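How a Robot Learns to Sew (Slowly, and With a Lot of Examples)

You probably don't remember learning to tie your shoes. Somebody showed you, you made a knot the size of a potato, and they showed you again. Robots learn in much the same way, except that they never get bored and they never ask for a snack.

At the Zillside workshop in Prurkdale, a learning system called Magsi is being taught to stitch. Magsi is a computer program, and to begin with it knows as much about sewing as a turnip does. So people steer the robot's metal hands through the job, over and over, while cameras record it. Each recording is called an example.

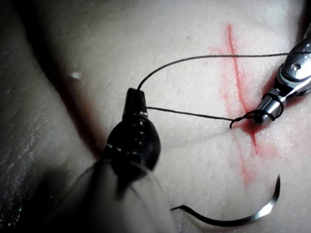 Thread wound around a metal tool, on a practice pad. The curved thing is the needle.

The pad stands in for skin. It doesn't say ouch, and it doesn't have to be home by dinner. The red line is the cut that needs closing.

Why so many examples? Suppose you had seen one dog in your life, and it was small and brown. You might decide that a big white dog was a sheep. A learning system makes the same sort of mistake, with great confidence. Magsi's teachers collected 132 examples in January and now have 700, with the needle held in all sorts of ways.

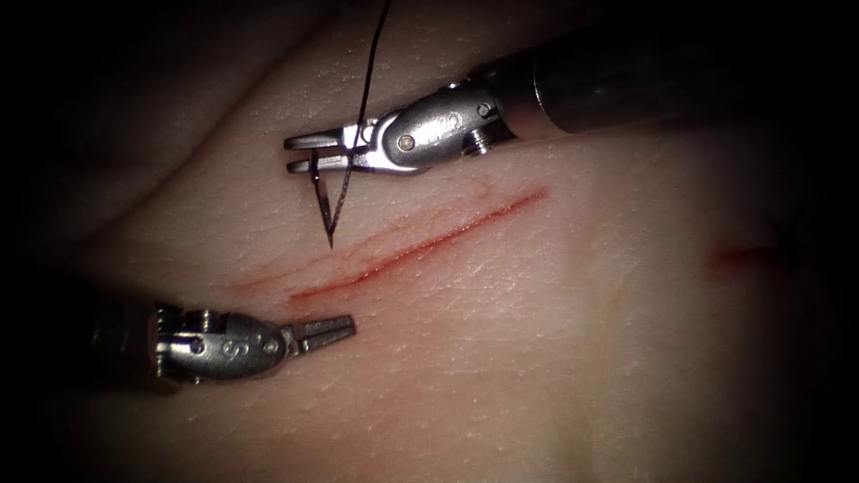 Do the bad tries go in the bin, then? wrote a reader called Dramine. I would want mine in the bin.

Sorry, Dramine. Plenty of them are kept. If the thread slips and the person fixes it, Magsi can learn how to fix a slip, a handy thing to know when you are holding a needle. Recordings where something is truly wrong -- a camera switched off, say -- do get thrown out. So far that is 41 of them, and one was mostly somebody's sleeve.

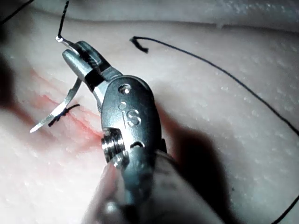
Every example also needs labels. A person watches the recording and marks where each step begins: pick up the needle, push it through, pull the thread, tie the knot. It is like writing the chapter titles for a very short book in which the hero is a piece of string.

Then the computer studies the lot. It looks at what the cameras saw and guesses which way the hands moved next. When it guesses wrong, it changes its numbers a little and guesses again.
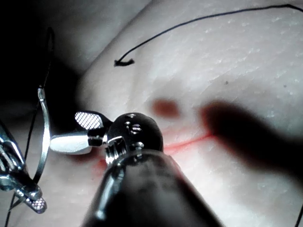
Open jaws on one tool, a curved needle with the other.

After that comes the test, on a fresh pad, with a person ready to press stop. Magsi's first knot looked like a spider that had given up. The teachers went back to work and plan to record 400 more examples by spring.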